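The 101 loop, and why I keep riding the bus for fun

I took the 101 bus end to end again last month and I have to tell you about it, because I think I finally understand why this route makes me so happy.

For anyone new: the 101 runs from the depot in Mendale out to Vultcombe and back, and apart from the commuters nearly everyone on it is going to one of two places, the hospital or the garden center. I started riding it for no purpose at all a couple of winters ago, when my car was in the shop. I got on to buy lightbulbs and stayed on until the driver turned the engine off and looked at me in the mirror. It was wonderful! I had lived in Mendale for 13 years and never seen the back side of the reservoir.

So now I do it every month or so. I pack a sandwich, I leave the headphones at home, and I sit on the left going out, one row behind the rear door. The left has the water and the long hill with the goats. The right has the high school and a lot of fence. Coming back you want the left again, which sounds wrong until you remember that the bus takes the lower road home, and then the whole valley is on that side.

The January schedule moved the first departure up to 6:10, and I was grumpy about it for a week before I tried it. Oh, it's so good. You leave in the dark with the windows all fogged, and somewhere past the feed store the sky starts to go gray, then pink, and by the time you come down into Vultcombe the bakery has its lights on and the driver has a ten minute layover. You can get a roll and be back in your seat with time to spare. The cheese ones go first.

The catch with the 6:10 is getting out of the house, and I've become a little obsessed with the night before. Clothes picked out, bag by the door, sandwich made, exact fare in the coat pocket. I am not a naturally tidy person (ask my kitchen), but I've come to love that half hour of getting ready almost as much as the ride.

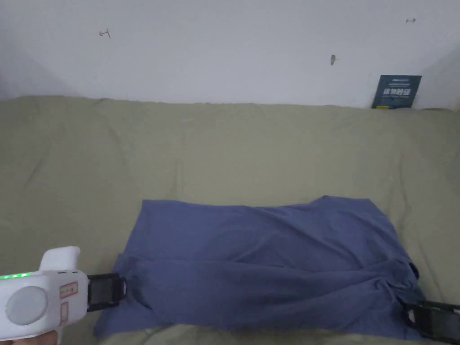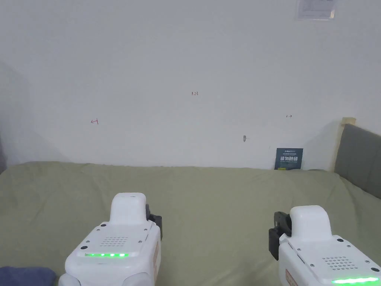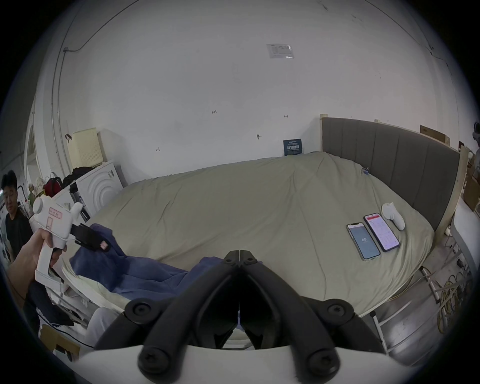 Layers are the whole game on the 101. The heater is under the third row and it has two settings, off and bread oven. In front of it you'll want a jacket, behind it you'll want short sleeves, and if you get stuck directly on top of it you will want to rethink your life. I wear a T-shirt, a flannel and a shell, and I'm usually down to the T-shirt by the reservoir.

Anyway, the part I wanted to write about. On this last trip I stayed on for the Prondano spur, which I had never done. Only a few of the daily runs go up there. The bus turns off at the grain elevator and climbs a road so narrow that the branches brush the windows on both sides, and then there's a wide spot with a bench and a mailbox and that's it, that's Prondano. A woman got off with a rolling suitcase and walked straight into the trees. There must be a path. I didn't see one and I've been thinking about it ever since.

From the bench you can see the whole route laid out below you, the water tower, the steeple, even the depot roof if the air is clear. I'd been riding through all of it for 2 years without knowing there was a spot where it fit together. I nearly missed the bus going down because I was trying to find my own street.

Lunch was back in Vultcombe, at Phromma, the noodle place next to the post office. I'd already eaten my sandwich by nine in the morning, as usual. Get the sour soup with the greens in it, and get it less spicy than you think you want. They let you sit in the window and you can see the bus pull in across the street, so there's no need to keep checking the time.

Some practical things, since a few of you asked after my last post. The day pass is the one to buy, you can get on and off as much as you like. The driver can't make change. There is a restroom at the Vultcombe end and it opens at 8, so plan your coffee accordingly — I learned this the hard way. The Prondano runs are marked with a tiny P on the printed schedule and aren't marked at all on the sign at the stop.

Next I want to try the last run of the evening, out in daylight and back in the dark, and see if the goats are still up.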